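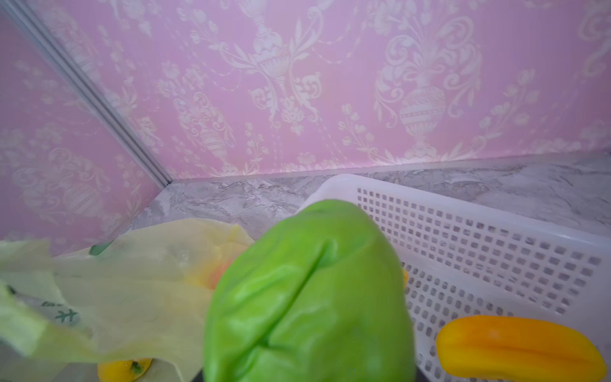
Green ones are just the red ones that got picked too soon, according to one shopper in Bramden, and she didn't see why anyone should pay for that. Her view came up again and again in the interviews, in softer forms. We take it as the starting point for this section.

4.2 What shoppers say about green and red peppers

Interviews were done in August at two sites: the Saturday market in Bramden (almost 4000 residents) and the Drekska grocery in Gundmont. 46 shoppers in total. Short talks, mostly standing up, next to the produce. Notes taken by hand and typed the same evening. Each person was asked the same seven questions, though the order slipped when people were in a hurry or had kids along. For the question list see the appendix.

First finding: color stands in for taste. Most shoppers put green bell peppers (Figure 3) in the "cooking" group and red ones in the "eating" group. Green goes in stew, in rice, stuffed, fried with onions. Red gets sliced for lunch boxes. Few people had tried to swap them. A man at the Gundmont store said he would not know what to do with a raw green pepper, then remembered his mother put them on bread with salt. Several such memories in the notes. Older shoppers were more likely to call the bitter taste a good thing.

Second: ripeness is understood in different ways. Some shoppers knew that green bells are usually picked before they change color and that many would turn red if left on the plant. Others took green, yellow and red to be seperate plants, bought as such. Both groups used the word "fresh" for green and "ripe" for red, and neither used "unripe" for green unless asked to compare. The quote at the top of this section is the exception. We did not correct anyone during the talks.

Third: price talk. Growers selling through Venckus, the co-op that supplies both sites, ask more for red. Longer time on the plant, more loss to rot and sunburn, more picking rounds. Shoppers mostly gave other reasons. Red is sweeter so it costs more. Red comes from farther away. Red is what the resturants want. Only a handful brought up time in the field. This matters for section 5, where the label test leans on shoppers knowing, or being told, that a later harvest is a bigger risk to the grower.

Fourth, smaller point. People pick up green peppers more. They press the shoulders, look at the stem, shake it to hear seeds (we heard this one at both sites, no idea where it comes from). Skin shine was named as a sign of quality for both colors, weight in the hand mainly for green. Red ones tended to get a look and go straight in the bag. Might be price, might be that soft spots show up faster on red. We can't tell from this data.

Limits. Late summer only, when local peppers are cheap and there are plenty. Winter answers could look quite different, with imports on the shelf. The market group skews toward people who cook daily. The Gundmont store had red peppers on sale during part of the visit, which we noted late, so price answers from that site should be read with care. Stated habits, too, not purchases; no receipts were checked.

The grower side is taken up next, starting with picking dates and how Venckus sorts mixed-color fruit.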